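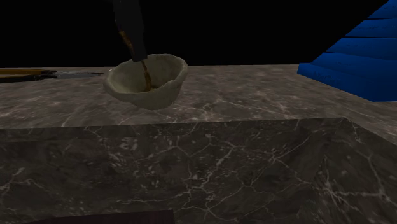

Tiltix: Progress Report to the Stojanović Fund

05/09/2018
By the Tiltix software group, Brikel

Where we are

First of all, thank you for your patience with us over the spring. When we last wrote, in April, we had a planner that could get the arm to the bowl and very little to say about what happened once it arrived, and your notes on that report (which we have read more than once, and one of which is now taped up over the coffee machine) pushed us to spend this period on the last few inches of the motion. We are glad we did, even though it meant putting off the work on two-arm handovers until the fall.

As a reminder, the funded work is the software that plans and corrects a small move: bringing a two-finger gripper down to a bowl, working inside the rim without bumping it, and carrying a small, oddly shaped item between the bowl and the table. Everything in this report was done in simulation. The real arm at our Stoltley site comes into play in the next stage, and we say a little about that further down.

Planning inside the rim

The old planner treated a bowl as a solid lump with a keep-out zone around it. That was safe, and it was also hopeless for reaching anything near the bottom. The new one works from the actual shape of the rim, including the lumpy, uneven rims that gave us such grief in the winter, and picks an entry angle that leaves room for both fingers and for the body of the gripper above them. It then plans the way out before it commits to going in, an idea we resisted for longer than we should have.

To compare the two we ran 3,000 trials with the old planner and 3,000 with the new one, using the same starting positions for both. The new planner failed in 335 of its trials. We went through 200 of those failures by hand, which took most of two weeks and a great deal of tea, and most of them came down to one cause: a fingertip brushing the inside wall on the way up, after a perfectly good approach. The old planner did a good deal worse, but we would like to hold back its score until we have rerun a batch that was logged with the wrong table height. We would sooner send you one number we trust than correct ourselves later.

Perception

This has been the slower half. The items we care about are thin and bent, and a dark background with a veined stone table underneath is a hard test for any system that finds edges. Early on, the detector was quite happy to report a pale vein in the marble as something worth picking up! We retrained it with many more table textures, and we now ask it to find the object from two viewpoints before the planner is allowed to move. The false picks on veins have dropped off nicely. Brown items against brown stains in the bottom of a bowl are still a weak spot, and we don't want to make that sound smaller than it is.
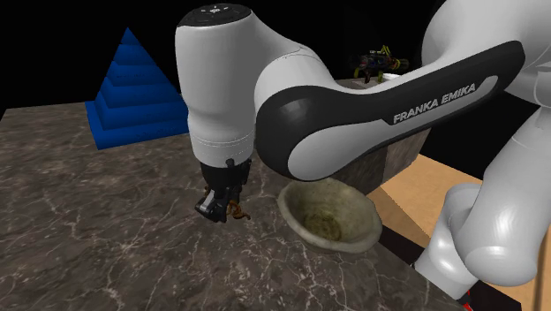 Simulated Franka Emika arm, with a small brown curly item at the gripper and the bowl to the right.

Control and tooling

The controller now slows down near contact and backs off when the force it expects and the force it reads drift apart. Tuning this was fiddly. Set it too gently and the gripper dithers above the table; set it too firmly and it shoves the bowl along. We have a setting we like for the heavier bowls and are still looking for one that suits the light ones.

On the tooling side, we finished the replay viewer. It lets anyone on the team open a trial, scrub through it, and see the planned path drawn next to the path the arm really followed. It was not in the original plan and it cost us nine working days, so we wanted to mention it plainly. The hand review described above would have been miserable without it, and we think the time will come back to us in the next stage.

Schedule and money

We are on budget, and a little behind schedule. The rim planner is finished apart from the exit problem, the detector is later than we promised, and the controller is where we said it would be. No extra funds are requested. We would like your agreement to move the remaining simulation hours from the handover work to the exit problem, and we can send a short revised work plan as soon as you say yes.

Next steps

Fix the exit motion and repeat the full comparison, with the corrected table height this time.
Add light bowls to the controller tests.
Begin the first slow runs on the real arm at Stoltley, with an empty bowl to start.

If anyone from the Fund would like to visit while those first runs are under way, please do let us know and we will arrange the week to suit you.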